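Home Papers Data Contact Search

February
By the Ploltura simulation team

4.2 Rules we set for wrist views

I'll admit I used to be pretty relaxed about how we logged simulated kitchens and bathrooms. If the arm moved and the files opened, I was happy! Then we merged the Hafstein set with our own, over 3000 episodes in all, and found that two groups had meant different things by "start pose." So we sat down and wrote some rules (short ones, I promise), and everything in this section follows them.

The first rule is that both fingers have to stay in the wrist view for the whole episode, even with the gripper fully open. The second is that the surface being worked on has to show between or beside them. We render every wrist view with the same camera offset, and any episode that drifts from it gets pulled and run again. Figure 4 is a wrist view over a teal cabinet, with the fingers apart and nothing between them. 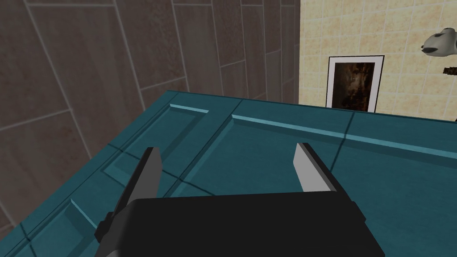 How many episodes should a person look at before a batch is released?
We settled on 300 per batch, picked at random, plus every episode the checker flags. Smaller batches get looked at in full.

Scene dressing gave us more trouble than I expected. Tile, paint and wall pictures can be swapped freely under our rules, but anything the gripper might touch has to keep its collision shape, and the swap has to be written into the log. We pulled 113 episodes from the Zanurard batch over that last bit alone – the renders looked great, the logs just didn't say what had changed. I'd still keep the rule as strict as it is. Section 4.3 covers the naming of joints and doors, where we mostly borrowed from Triltel and changed very little.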